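Home Essays Materials Archive Contact

Last updated: April

The case for gray that is not quite gray
By Hanna Sowa
April

Most of the arguments I get into over interior surfaces concern gray, and most of those concern whether a gray should be uniform.
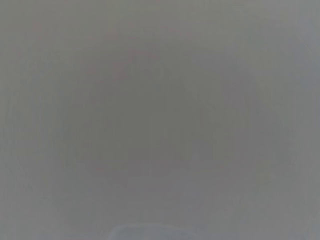
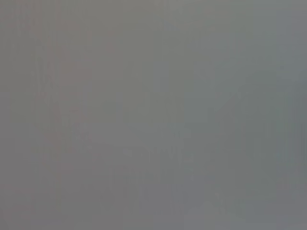 Muted gray at very close range, with the color drifting slightly.

Reading time: 3 min

A neutral is usually specified by a single chip. The chip is small, flat and evenly lit, and the person choosing it holds it at arm's length. The finished surface is then judged against the chip for years, under light that changes by the hour. I think this is the wrong test for a room people work in, and I would like to see it dropped from the standard finish schedule.

Gray seldom stays neutral in use. It picks up green in one area and blue in another. Next to a warm object it can take on pink, and a few feet away the same coat will read as brown. A client who has been promised a flat neutral sees these shifts as faults and asks for a repaint. I had three such requests on the Marari offices, all for walls that measured within tolerance. The repaint was done, and the shifts came back with the afternoon light.

Urszula Witkowska, who wrote the finish notes for the Prurkton reading rooms, takes the opposite view. She holds that a tighter specification solves most of the problem: one batch, one applicator, 17 test panels viewed in place before approval. Her rooms are very good. Her method also costs more than most owners will pay, and it controls the paint while leaving the light alone.

My preference is to allow variation and state it in writing. A schedule can name a base gray and a permitted range on either side, warm and cool. It can require that changes in tone be gradual, with no visible line between one area and the next. A soft change across a wall is easy to live with. A hard edge of the same strength draws the eye at once and should be rejected.

The same rule should apply to sheen. Low contrast streaking is acceptable in a matte coat at close range if it disappears at normal viewing distance. For the Seok corridor we set that distance at 100 inches and wrote it into the contract. Inspection took 31 minutes.

There are limits. Galleries and color-matching rooms need a controlled neutral, and the range I am describing would be useless there. I would also keep it out of any space where panels are replaced one at a time, as at Pirov, where a new panel sits directly against an old one and any difference becomes an edge.

For offices, corridors and kitchens, I would write the range into the first draft of the schedule and have the owner sign it before any chips are handed out.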